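The Open Day at Hladun

The invitation said two o'clock, so Doaa El-Sayed arrived at ten to and found that everybody else had been told half past one.

They were already past the speeches. Someone had eaten the good sandwiches. A man in a fleece with ASAU across the back was explaining to another man in the same fleece why the parking had been moved, and the second man nodded as if this were news he would carry home to his family.

"You're from the bank," said Iñaki Arroyo, coming at her with a lanyard.

"I'm from the Courier."

"Ah." He looked at the lanyard, which said BANK, and put it around her neck anyway. "We have to scan something at the door."

The Courier had sent her because the Emska plant was the largest employer left in Hladun, and because the sports writer had a cold. It used to make hinges. Then it made nothing for a while, and now it had a floor of machines being taught to pick things up. Over 200 townspeople had signed up for the open day, and her editor wanted a piece with some feeling in it. He hadn't said which feeling.

Arroyo walked her down a corridor lined with photographs of hinges.

"You'll want a human angle," he said.

"It would help."

"We have humans in Accounts. I can get you one."

She wrote this down. Her aunt had worked in Accounts for nineteen years and would have been insulted on several grounds.

The machine was called Skolar. It stood behind a rope in what had been the plating shop, and the town was pressed up against the rope in its Wednesday clothes, waiting to be frightened. A boy on his father's shoulders asked if it had a gun. His father said probably not. The boy was let down, in both senses, and went off to find the sandwiches.

"What does it do?" asked a woman with a shopping cart.

"It picks up an object," said Arroyo, "and puts it in another place."

"What object?"

"Any object. In principle, any object. Today it's a strawberry."

"A real one?"

"A toy one."

The woman considered this. "I do that," she said. "I've got grandchildren. I do that all day long."

"Yes, but you get tired."

"I do," she agreed, and sat down on her cart.

Doaa worked her way to the front. The lanyard turned out to be useful here; people will make room for a bank. Arroyo nodded to a young engineer at a laptop, the engineer pressed a key with more force than it needed, and the plating shop went as quiet as a church before a funeral when the family isn't speaking. She took out her phone. Her editor liked to have something to put between the paragraphs.

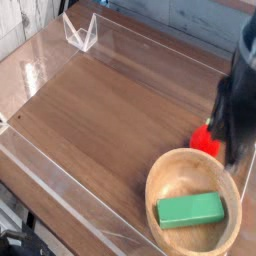
Red toy, block and bowl, the plating shop at Hladun.

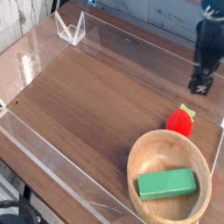
"How many times has it done this?" she asked the engineer.

"This week? 116."

"And does it get better?"

He rubbed his eyes. He had the look of a man who had been present for all 116. "It gets different," he said. "Monday it was very good with the block. It was so good with the block that we called Iñaki down to see it."

"And?"

"And then Iñaki came down."

Behind them somebody had started clapping, unsure if this was the moment. A few others joined in so as not to leave him alone with it. Arroyo raised a hand in thanks on the machine's behalf, and then, after a pause, in a spirit of fairness, pointed at the engineer too.

"You can put in that it's patient," the engineer told Doaa. "People like that. It isn't, there's nothing in there to be patient with. But I've been asked to say it."

"Are you patient?"

"I've got a contract until March."

She wrote that down as well and underlined it. It was the first thing she'd heard all afternoon that her editor would understand.

The woman with the cart had come up to the rope. She looked at the bowl for a good while, the way she might have looked at a neighbor's curtains.

"Does it know it's a strawberry?" she said.

"No," said the engineer.

"Does it like the green one better?"

"It doesn't like anything."

"My husband was like that," she said, "and he had thirty years here."

There was a question period, in which the only question was about the parking. Then Arroyo announced that visitors could take home a hinge, there being a great many of them still in the basement, and the crowd left the rope with real energy for the first time.

Doaa waited for the line to shorten. At the door they scanned her lanyard, and the screen thanked her for her continued investment. She picked a hinge out of the box, brass, a nice heavy one, and opened and closed it all the way to the bus.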